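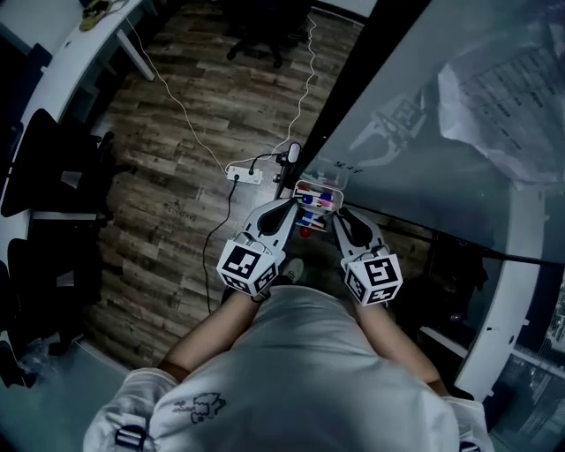 Hand-held gripper with the clear box in its fingertips, demo area by the glass table.

Ticket 348 – gripper tracking drops out during visitor demo
Opened by: me, demo support
Site: Galtari, ground floor
Status: closed, one thing left to watch

Right, writing this up while I still remember what I did in which order. We had the Vergara lot in on 4th June for their open day visit, and the plan was the usual one: show them the gripper, pick up the little box, pick up a ball, let them have a go, then show the recording on the big monitor. The first group went fine. With the second group the monitor kept showing the left finger wandering off on its own, about a hand's width from where it should be. It came back after a second or so, then did it again. Very embarrassing with people standing there holding tea!

What I tried first
Restarted the Andum viewer. No change. Restarted the laptop as well, which took ages and made no difference either. Swapped the cable for the spare – same again. Wiped the marker cubes with a dry cloth in case of fingerprints. Maybe a tiny bit better, but I think I was just being hopeful.

What the log said
Session 143 has the worst of it. I went through it over lunch and the dropouts bunch up whenever the gripper is held close to the glass table. Away from the table, over the floor, there's hardly anything. So I had a go myself, walking slowly towards the table and back again, and I could make it happen nearly every time.
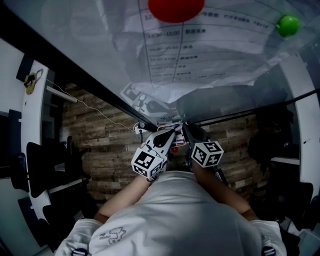 The tracker was picking up the marker pattern a second time in the glass and couldn't decide which one to believe. You get a faint mirror copy of the cube in the tabletop, and if the real one is turned a bit away, the copy wins. I'd been blaming the cable all morning, sorry cable.

Fix
Put a matt cloth over the glass for the afternoon groups and turned on the "reject mirrored tags" setting in Kasach (it's off by default, under Advanced, second tab). Ran it 3 times with the cloth and the setting on, then 2 more with only the setting. No jumps with the cloth. One very short one without it.

Update, later the same day
Afternoon visitors all had a turn and the monitor behaved. One of them asked if the gripper could pick up a biscuit. It can, but you get crumbs in the finger pads, so please don't offer.

Still to do
Find out if the setting survives an update. Get a proper cloth – the one I used is the tablecloth from the kitchen and it needs to go back.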